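3.2 Collection of demonstrations

All demonstrations were collected in our laboratory with one arm and one operator station, which we call Tidley. The operator holds a light handle in the right hand, and the arm follows the movement of the handle at a reduced speed. A small foot pedal starts and stops the recording. We did not use a simulator at this stage. In an earlier trial in January we had mixed simulated and real examples, but the policy learned from the mixture was weak at the moment of contact, and we decided to spend the available time on real examples only.

The task family is table clearing with household plastic: bowls, cups, lids and shallow boxes. Each demonstration begins with the arm in the same rest position and the object placed by hand on the table. For the placement we followed a printed list of positions and orientations, prepared in advance with a random number generator. This was needed because in the earlier trial the operators, without noticing it, had put the objects in places where they were easy to reach. The list also states which way up the object should be placed. Rounded objects with the opening down are the most difficult in our set, and we asked for more of them than for other cases.

In total we recorded 159 demonstrations over five sessions. Of these, 81 contain a rounded object and the remaining ones contain a cup, a lid or a box. The operators had different experience with the station. Two of them had worked with it for several months, and the other two received only a short introduction and were allowed to practice until they felt comfortable. We kept the recordings of all four operators in the training set — the slower and less regular movements of the new operators are also useful, as the results in Section 5 suggest.

3.3 Recorded signals and cleaning

For every time step we store the joint positions, the opening of the gripper, the position of the handle and the images of two cameras. The first camera stands on a fixed post beside the table. The second is mounted near the gripper and moves together with it. The streams have different rates, and we bring them to the rate of the slower camera by taking the nearest earlier sample. We use no interpolation for the images.

The cleaning of the data was done with Egilsson, our own review tool, which plays the two camera streams next to a plot of the gripper opening. A reviewer marks the start of the approach, the first contact and the end of the episode. The marks for the first contact needed the most discussion. From the fixed camera the fingers are often hidden by the object, and the gripper opening changes only after the finger already presses on the plastic. We therefore agreed that the wrist view decides, and that the first image in which no table surface can be seen between the finger and the object is taken as the contact. 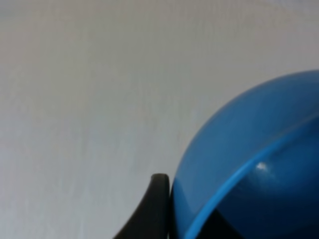
Figure 4. Wrist camera view with a finger of the gripper directly against the left side of a rounded blue object.

This rule is simple to apply, but it has a weak point. When the finger passes in front of the object at a different height, the gap can disappear from the image although nothing is touched. For such cases the reviewer moves forward through the following images and checks if the object begins to move or the gripper opening stops changing. If neither can be found, the mark is left out and the episode is used only for training the approach part of the policy.

We also considered removing episodes with strong reflections on the plastic, because a bright spot changes its place when the wrist camera moves and could be confused with an edge. After a comparison on a small part of the data we did not remove them. The policy will meet the same reflections during use, and the Nelach encoder described in Section 4 is trained with random changes of brightness in any case.

Episodes in which the operator stopped and started again were divided at the pause, and both parts received the number of the original episode, so that they never appear on different sides of the split between training and validation. The placement list, the marks and the review notes are stored together with the recordings in the Rarnamby archive.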